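28 Oct 2020

Back bench, Plornberg shop. Rain on the tin roof all morning, so the radio stayed at a volume Godfrey calls unneighborly.

Started on Grandpa's truck seat, the bench seat out of the old farm pickup. Mom wants it for the porch by December. I said sure, the way you say sure to your mother.

Pulled the cover. Under the vinyl there was a saddle blanket, and under the blanket was the original cloth, blue, which I had forgotten completely until I saw it. Then I remembered the backs of my legs sticking to it in July. Also found: one church bulletin, a feed receipt for 2,389 of something (shillings? pounds of layer mash? he kept no notes, unlike me), and a peppermint that has outlasted the man who dropped it. Kept the bulletin and receipt. Peppermint went in the stove.

Frame is better than it deserves. Springs: 3 broken on the driver's side, none on the passenger side, where Grandma sat and never once leaned back. Wire-brushed the rails, first coat of Prondaro primer at 8, second after lunch. It sagged along the front rail because I got to telling Kanini about the time we hauled a goat home in the cab. Sand that out tomorrow.

Zawadi has 16 feet of burlap left from the Mussa chairs and says I can have it if I stop borrowing her good shears. Agreed. Have not returned the shears.

Called Nassoro about the springs. He remembers the truck as green. It was brown. We went back and forth on this longer than we talked about springs, and he is bringing a photograph to settle it.
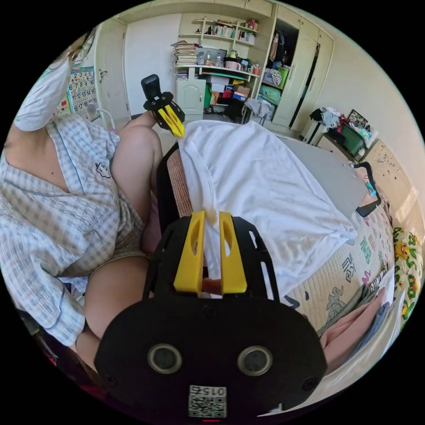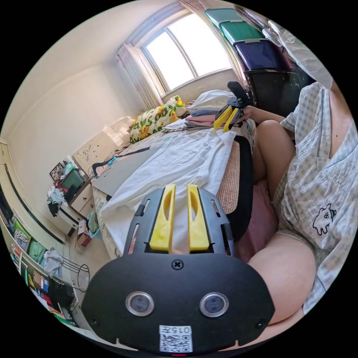
Filed under: Family / Old Furniture

To do: match the blue cloth, ask Snædís if she still dyes. Find the tack box. Shears.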